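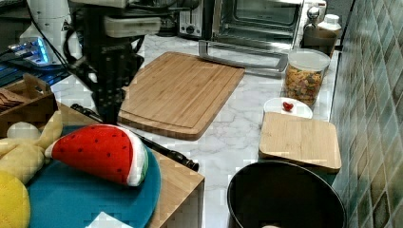 Bamboo board on the worktop, green and teal tiles behind.

How to get a copy of a police incident report in Drindville

By Archana Bansal
Friday, June 28, 2019

If you reported a crime, or were named in a report as a victim or witness, you can ask for a copy. Insurers, landlords and solicitors often want one. The process changed in March and the old form is no longer accepted.

What you need

Your incident number. It is on the card the officer gave you, or in the text message sent after your call. Numbers for Drindville start with a D and those for Etport with an E.
Photo ID.
Form 373, from the front desk or the records office.

Step 1: Fill in the form

Write the date and place of the incident and your part in it. Leave the box marked "Office use" blank. If you are asking for someone else, they must sign section 4.

Step 2: Hand it in

Take the form and your ID to the records office at 1207 Prekness Road. You can also post it with a photocopy of your ID. Do not send the original.

Step 3: Wait for the reply

Simple requests take two to three weeks. Reports linked to an open investigation take longer, and parts may be blacked out. Names of children are always removed.
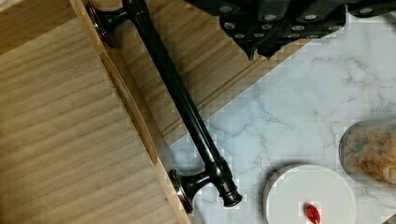

Keep every letter and receipt until the case is closed. Put them in one folder, with the incident number written on the front, and note the date of each phone call and who you spoke to. The folder should live somewhere you can get at it quickly when the office rings back. A wide kitchen drawer with a long bar handle, like this pale wooden one, is good enough for copies. ID and anything with a signature on it should be locked away.

If you are refused

You will get a letter giving the reason. You have 28 days to ask for a review. Quote the reference at the top of the letter and say which part of the decision you disagree with. The Bhardwaj Advice Centre can help you write it and does not charge. It has drop-in sessions on weekday mornings, and you should bring the refusal letter and your copy of the form.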